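Print this page | E-mail this page

INTRO ROBOTICS LAB – Clendville campus
Handout 6: Collecting grasp demos by hand
3 May 2018

Read before lab. We will not have time to go over all of it again, last week ran over and half the groups didn't get to export.

1. What we are doing

Same idea as Handout 5 but now you are the robot. Hold the gripper, do the task, the camera on it records what a wrist camera would see. Later the policy gets trained on your recordings, so sloppy in = sloppy out.

Tasks this week: upright cup, tube, pump bottle. Cup first, it's the easiest. If your group finishes early do the flat packets (hard, don't feel bad).

Project name for all files is Selari. Not "selari_new", not "final". Groups who used their own names in March had to redo the whole index.

2. Before you record

- Sign out a gripper. Check the screws on the finger pads, hand tight only.
- Wipe the lens. Thumb prints ruin everything.
- Cable goes over your forearm, not under the fingers.
- Open Druro, pick your group, check the counter is at zero.
- Storage: you need 16 GB free. Below that it stops saving and does NOT warn you.
- Do one dry run with nothing recording.

3. Approach, close, lift

Three phases, keep them separate. Most of the bad demos come from mixing phase one and two.

Approach: come in level, object between the fingers before you start to close. Slow down for the last hand width.

Close: squeeze until both pads touch, then stop. Cups deform. If the wall bends you are too hard. Pads should touch at the same time – if one side hits first the cup walks sideways and the demo is no good.

Lift: straight up, short pause, then move. Set down the same way.

Remember from lecture: opening width minus object width is your slack. Small slack = needs good alignment. Big slack = easy approach but long closing time. The Halász notes (1998, on the course shelf) have a nice drawing of this, page 990 of the bound reader. Worth a look, will be on the quizz.

4. Two people at one table

OK to work across from each other if you keep out of each others way. Agree on who moves first. One person on the cup at a time. Other items stay on the table, we want clutter in the background so don't tidy up between takes.

Wide lens sees a lot more than you think, incl. the ceiling and the desks behind. Keep the object near the middle. Edges bend badly and depth gets unreliable out there.

Cup between the fingers, second gripper just behind it:
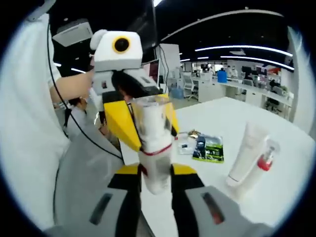

5. How many, and what counts

40 good demos per group. Good means:

- cup starts and ends upright
- both fingers visible the whole time
- no hand touching the object
- no dropped frames (Druro marks these red)

Keep the bad ones too, put them in the "reject" folder with one line on why. Slipped, tipped, bumped, whatever. We use them in week 8.

6. Hand in

Zip + log sheet, one per group, before next lab. Log sheet needs: group, gripper number, object, start pose, result. Leave nothing blank, write "n/a".

Questions to discuss in your write up (half a page is plenty):
- Which object had the least slack? Did it show in your reject pile?
- Would a narrower lens help or hurt here. Say why.
- What does a human hand do when a cup slips that this gripper cant?

Return grippers to the rack with fingers open, charge lights on. Next handout: cleaning and trimming the recordings, bring headphones.

Print this page | E-mail this page
Course contact: Intro Robotics Lab office, Clendville | © Intro Robotics Lab | Back to top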